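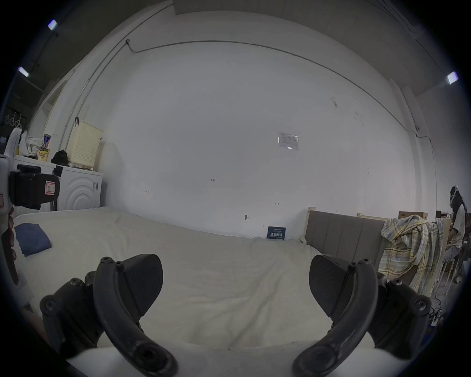 Dallwood Residence Services is publishing its winter bedding guidance today, 2025-11-10, for residents of all furnished rooms. The guidance applies to the plush covers and blankets issued with the larger beds, and to the compact rooms where the bed and the laundry share one space. In a room of that type the washing machine stands to the left of the bed, with the laundry basket and several bags kept on top of it, and the folded navy cloth is laid on the bedding itself. The posts that follow cover making the bed, washing, drying and exchange.

The first point concerns making the bed. Plush bedding should be spread from the wall side toward the open side. Set the far edge first, then walk the remainder forward with both hands flat. Pulling from one corner draws the pile into ridges that are slow to settle.

Residents are asked to brush the surface once with the palm, in one direction, and then leave it. A perfectly flat finish is not required at inspection. Inspectors look for clean bedding, correct placement and a clear floor on the open side of the bed.

Small cloths, towels and spare pillowcases may be placed on the bed during the day if they are clean and folded. Please remove dark items before the bed is slept in. Navy and black fabrics shed lint that shows on pale plush, and we receive more requests for lint rollers in winter than for any other small item.

Washing. Plush covers issued by Dallwood carry a sewn care label. Follow the label in every case. Where the label has worn away, use a cool wash with a mild liquid detergent and no fabric softener. Wash the cover by itself.

The in-room machines will take one blanket at a time. If a blanket has to be forced through the door, it belongs in the large machines at the Rivas building, which are open to all residents on presentation of a room card. There is no charge for bedding.

Our laundry team handled 3,559 plush items in the last service year. Of these, 300 were withdrawn from use, most of them for matted pile caused by high heat. May was the busiest month — the annual changeover to light bedding falls then, and residents who can bring their blankets in before the changeover are encouraged to do so.

Drying. Please use low heat and stop the dryer every 10 minutes to turn the blanket over. Air drying is equally acceptable. A damp blanket should not be returned to the bed, even with a dry sheet beneath it.

Exposed pipes are not drying rails. Light baskets and hangers have been found on them in a number of rooms, and we ask that wet bedding never be added. Folding racks are available on loan from the front desk at Rivas. Loans run for two nights and may be renewed in person.
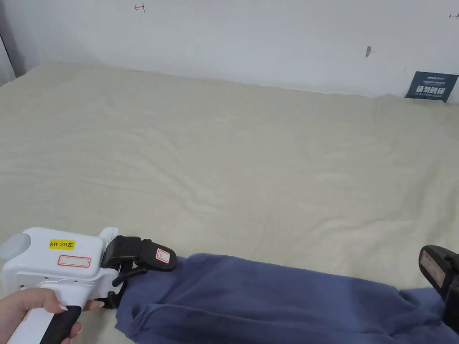
Placement against the wall is the subject on which residents write to us most often. The current standard is simple: the back edge of the blanket meets the wall and is tucked in along the full width of the bed. A tucked edge will stand a little higher than the rest of the blanket, as it does along this plain white wall, and the soft, uneven line it leaves is acceptable. So are the faint diagonal creases across the middle.

Signs mounted low on the wall require some care. Where the bedding reaches a sign, as it does at the corner of the tilted navy one here, ease the blanket down by hand until the lettering is clear. Do not lift the sign or wedge bedding behind it. Loose or tilted signs should be reported through the maintenance form.

Marks on the wall. Pencil and ink marks, small arrows and scuffs are recorded at move-in and are not charged to the resident if they appear on the move-in sheet. Please do not attempt to scrub them. The wall finish used in our older rooms polishes under a wet cloth and leaves a shiny patch larger than the original mark.

Exchange. A blanket with matted pile, an open seam or a persistent odor may be exchanged at any time. Bring it dry and folded to the Rivas desk, or request collection if you are unable to carry it. Replacement blankets come from our supplier, Gudon, and may differ slightly in shade from the one returned. Both shades are current stock.

Residents of the Deken wing should note that exchanges there are suspended while the linen store is repainted. The Rivas desk will serve both buildings in the meantime. Collection requests already submitted by Deken residents remain valid and do not need to be sent again.

Questions on this guidance may be addressed to Henrique Veloso, Head of Linen and Laundry, through the resident portal. Printed copies are available at both front desks — please ask for the winter sheet, as the summer sheet gives different washing instructions.

Contact | © 2025 Dallwood Residence Services. All rights reserved. | Back to top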